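Clollus Handheld Gripper, Set-up and Recording Guide
Section 7. Recording a demonstration with footwear

Applies to the Uvberg task set. Complete the calibration in Section 6 before you start. The method records a person's hand motion through the gripper, and the policy is trained on the camera view and the jaw opening alone. Anything the camera does not see during the approach is not available to the policy.

7.1 Preparing the table

1. Clear the table and wipe it down.
2. Place the pair side by side with the open heels toward the operator.
3. Check that both items can be reached without moving your feet.
4. Set the room lights to diffuse. Turn off spot lamps.

Note: Molded sandals in one pale color give few visual features. Do not shorten the approach to save time.

7.2 Approach and grasp

1. Hold the gripper at the start position and press Record. Wait for the tone.
2. Move toward the nearer sandal with the jaws leading. Keep the speed even.
3. Bring the pad tips to the opening, just above the footbed, and pause.
4. Open the jaws, raise the tool until the strap is between the pads, and close.
5. Lift straight up, move to the target area, and lower until the sole touches the table.
6. Open the jaws, back away, and press Record again to end the episode.

Caution: Do not drag the pads along the footbed. Textured surfaces wear the pad faces and change the grip force between episodes.

Caution: Keep fingers clear of the links while the jaws are closing.

7.3 Episode limits

Minimum length: 1000 ms
Camera buffer: 3000 frames
Episodes per operator before a break: 35

An episode that exceeds the buffer is closed by the recorder and marked "long". Long episodes are left out of the Kesero training split by default. To include them, set keep_long to 1 in the session file.

7.4 Review

Play back each episode at half speed. Reject it if the strap leaves the view before the jaws close, or if the second sandal is moved by the links. Enter the reason in the Morgan log with your initials. Questions about rejection codes go to Auður Ingvarsson.
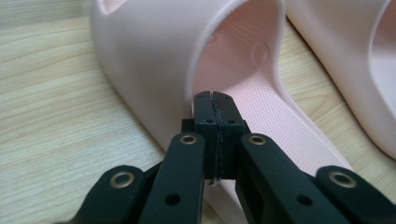
Figure 7-1. Jaw pads at the opening of the nearer sandal, tips under the strap.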